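2020-02-19

Wet morning, so the garden shelf stays unbuilt and I went on with the play box for Jinddale. Biljana Yordanov wants it back by the end of the month with a list taped inside the lid. The last list dates from October and no longer matches anything.

Started with the foam letters. The bag is meant to hold full alphabets but years of lending have thinned it, and several vowels have gone. Small ones only; the large set went to Anddale and I have not asked for it back. Foam marks easily with a thumbnail, so I checked the edges and put the chewed ones in the bin. Washed the rest in a bowl with 50 ml of white vinegar to 1000 ml of water, ten minutes, then a rinse in plain water. Vinegar smell gone by noon. Drying took longer than planned – flat on a towel, turned once.

Plates next. The box has always included a few for sorting: letters from your name on one, the ones you don't know on another, leftovers on a third. Three is enough. With four the children start serving dinner. I measured the inside of the box again and a plate lies flat with room beside it for the letter bag, provided the bag goes in last.

Tried the sorting game on the brown work surface with 12 letters and the plates spread out. Twelve is the right number for one round. With the whole bag tipped out the first round took far too long last time and half of it ended up under the radiator. Have written 12 on the card, underlined.

The Ivanov catalogue has replacement letters in packs of 80, which would cover the gaps and leave spares. Plivutis sells them loose, dearer per piece, but you can pick which letters. Undecided. Will count the vowels properly tomorrow before ordering.

Still to do: new card for the lid, a drawstring for the bag, ring Biljana about the delivery day.
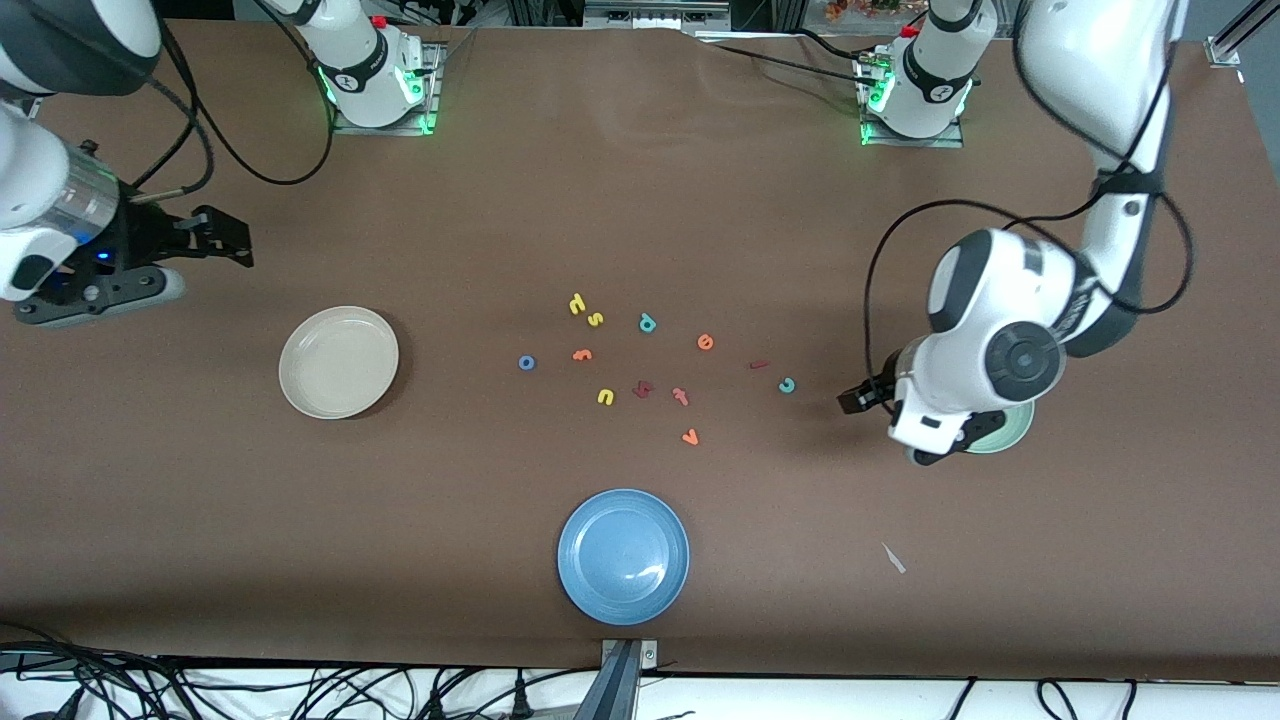

Plates and the twelve letters on the brown top.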